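Two arms, one table, and a lot of black curtain

July 2020

It's alive! Well, both halves of it are alive, and last night they were alive at the same time, so I'm calling that a milestone and writing it up before I break something.

If you've been following along, you know the two-arm table has been my project since March, when I cleared out the back half of the garage and told everyone it would take a couple of weekends. (It did not take a couple of weekends.) The idea hasn't changed much: two arms facing each other across a square table, each with a gripper, sharing the small jobs that one arm is hopeless at. One holds, the other does. I love watching it even when it goes wrong.

The biggest change since the last post is the curtain. I'd been fighting the light in the garage for ages. The window faces west and every afternoon the tracking went completely to pieces, and I kept blaming my code. Then I hung dark fabric on all the sides and the errors just dropped. I ran the same reach 117 times with the curtain open and 117 times with it closed, and I wish I'd done that before rewriting the tracking twice! The cloth hangs pretty loose and it looks like a cheap magician's booth in there, but I don't care one bit.

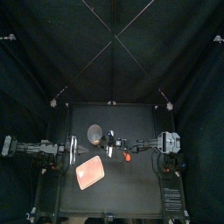 Next up was the cabling, my least favorite part of any build. The cables on the arms need slack or they tug at the wrist when it turns, but too much slack and you get a loop that wants to catch on everything. I've redone the right side three times. My current rule is to drive the arm to its farthest reach by hand, add a hand's width, and tie it there. Wish me luck.

The software side is still Trukton for the motion planning, and I have to say the new release is so much nicer than the one I started on. It can plan for both arms together now, where before I was running two copies and hoping they'd stay out of each other's way (they did not, see the post about the bent finger). I log everything with Erent, which is a tiny tool and does one thing well. As of this morning I have 394 saved runs, and I've kept the awful ones too, because those are the ones I learn from.

Money, for those who keep asking: I set myself a limit of 600 dollars for this round, not counting the arms, and I've spent about 786. The overrun is nearly all connectors and shipping. I bought the wrong connectors, then the right ones in the wrong size. Sigh.

For the coming weeks I want to get handoffs working properly. Passing something soft between grippers is fine, but anything rigid turns into a tug of war if the timing is a hair off. I have an idea about letting the receiving arm go slack for a moment as it closes, and I'm itching to try it tonight after dinner.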